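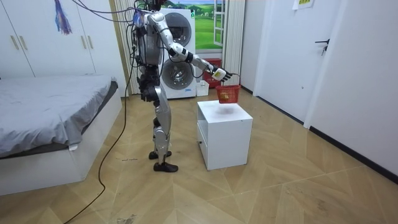

A reader from Kovstead wrote to me after the last gallery that small baskets are only a way to hide a mess, and that a person with a tidy mind would need one shelf and nothing more. I have thought about this for a few days. I agree with half of it. A basket without a purpose becomes a hiding place very quickly, I have seen it in my own hallway. But a basket with one purpose is a different matter, and a small one is easier to keep honest than a big one.

My gallery this time is short. It is about the red basket, the white cabinet and the corner where the washer and the dryer stand one on top of the other.

The red basket. It is plastic, with a woven pattern of openings in the sides. I prefer the open pattern to solid walls, because I can see what is inside without taking everything out. Colour helps also. In a room with so much white my eye goes to the red at once, and I do not need to search for it in the morning.

What goes into it. In our home it is for the little things that come out of pockets before washing: coins, hair ties, receipts, a button that somebody promised to sew back. Before the basket they were living on top of the dryer and falling behind it. I paid 13 dollars for a set at Hidberg, and the others in the set went to the bathroom.

The white cabinet. A plain cube with smooth panels and a recessed part low on one side. It is sold as a nightstand, but a nightstand does not have to stand at the bed. The height is comfortable for putting a basket down when you have something in the other arm. I wipe the top with a damp cloth on wash days. White shows every grey mark, so I do not postpone it.

The lower part of the cabinet. I keep cloths there, folded in half and then in half again. I tried to keep the detergent in the same place and it was a mistake, the cap leaked and the cloths became stiff.

The washer and the dryer. Both have round doors, and stacked against the back wall they take the floor space of one machine. A laundry in a bedroom is not everybody's dream. We had the choice between this and the shared laundry on the ground floor, and after one August of carrying wet towels up the stairs we decided. I run them only in the daytime.

The floor. Light wood boards. I learned to put a thin mat down before I open a full washer, and to take it away again after. The mat is from Dusesen and it dries well over the back of a chair.

The lamp I wanted. A reading lamp by Simiyu was supposed to stand on the cabinet. I had it there for one week. There was no room left for the basket, so the lamp went to the other side of the bed and I am satisfied with both of them now.

To the reader from Kovstead: I did try the one shelf. It was full by the second Sunday. If your shelf is still neat, please write again and tell me what you do with the buttons.

Contact | © Small Rooms Gallery. Please ask before you copy text or pictures. | Back to top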